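집정리 타래 / 7월, 서랍편

글쓴이 두부한모반 · 7월 · 일요일

1/ 이사 48일 남음. 오늘부터 버리는 거 기록함. 안 적으면 또 안 버림

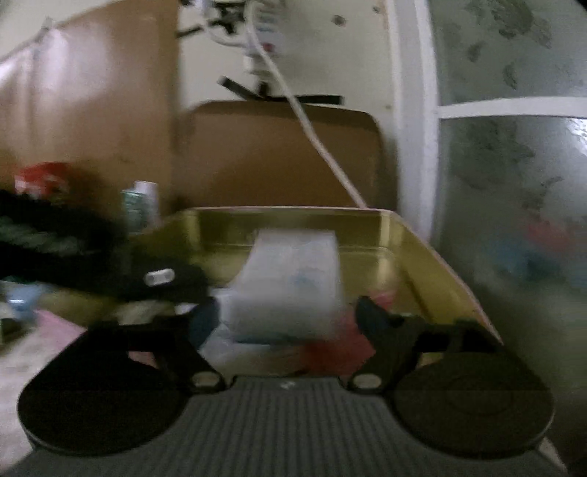
2/ 일단 원칙부터. 하루 20분만. 타이머 울리면 하던 거 멈추고 손 씻기. 작년에 하루종일 하다가 허리 나가서 사흘 누워있었음. 이번엔 안 그럴거임. 그리고 서랍은 칸막이 사지 말기!! 칸막이 사러 갔다가 칸막이 담을 상자까지 사온 사람 = 나. 집에 있는 금색 양철통 같은 거면 충분함. 네모나고 테두리 올라와 있어서 자잘한 게 안 굴러나옴. 휴지팩이든 약상자든 하얀 네모난 것들은 그냥 통 하나에 몰아넣는걸로

3/ 첫날 서랍 두 개. 나온 것: 다 쓴 건전지, 안 쓴 건전지(구분 불가), 어디 건지 모르는 열쇠, 배달 간장 한 움큼, 전 직장 명함

4/ 건전지 구분법 아는 분? 떨어뜨려서 튀면 다 쓴거라던데 해보니까 다 튐. 뭐지

5/ 명함은 Sustitz 시절 거. 직함 보고 좀 웃었다. 한 장만 남기고 다 버림. 한장은 왜 남겼냐면 모르겠음

6/ 영수증이 문제임. 글씨 다 날아간 영수증을 왜 모아놨지. 2년전 나한테 물어보고싶다. 보증기간 남은 것만 사진 찍고 종이는 버리는 중

7/ 댓글로 Sabine Dreßler 책 얘기 해주신 분 감사. 도서관에서 빌려옴. "고민되는 물건은 문 옆에 두어라" 이거 하나는 건짐. 나머진 좀 독일식으로 엄격함 ㅋㅋ 양말을 용도별로 나누래

8/ 그래서 현관 옆에 고민박스 만들었는데 지금 현관문이 반만 열림

9/ 부엌 시작. 비닐봉지 접어둔 거 세모로 접은 엄마표가 한가득. 이건 못 버리겠어서 새집 가져감. 반박 안받음

10/ 반찬통 뚜껑만 남은 거 5개. 몸통은 대체 어디로 간걸까. 뚜껑은 재활용으로 보냄

11/ 중고로 냄비 올렸더니 1,000원 깎아달라고 함. 네 가져가세요 제발. 문앞에 둔다니까 또 배달되냐고 물어봄. 안됩니다

12/ 옆집 Shengli Du 씨가 책장 가져가심. 혼자 번쩍 드심. 답례로 복숭아 주셨는데 진짜 달다. 짐이 줄었는데 냉장고는 참

13/ 책은 제일 어려움. 안 읽은 책이 대략 절반. 안 읽은걸 버리면 지는거 같고 가져가면 또 안 읽고. 일단 한 상자만 허용. 상자 크기는 안 정함(꼼수)

14/ 이삿짐 견적도 받아야하는데 Ratier랑 Benítez 두 군데 전화했더니 한 곳은 방문, 한 곳은 영상통화로 본대. 영상통화면 옷방 문은 닫아놔야지.. 아니 그럼 견적이 틀리겠구나

15/ 옷은 다음주. 겨울옷 이 날씨에 꺼내면 쓰러짐. 선풍기 앞에서 글 쓰는 중

16/ 오늘 20분 끝. 타이머 울린지 한참 됐는데 타래 쓰느라 몰랐네. 손 씻으러 감

최근 글
- 베란다 화분 누구 줄지 정하기
- 새집 벌레 대비, Pestside 후기
- 냉동실 파먹기 진행상황
- 전세 계약 때 물어볼 것들 메모

문의는 쪽지로 · 무단 전재 금지 · 맨 위로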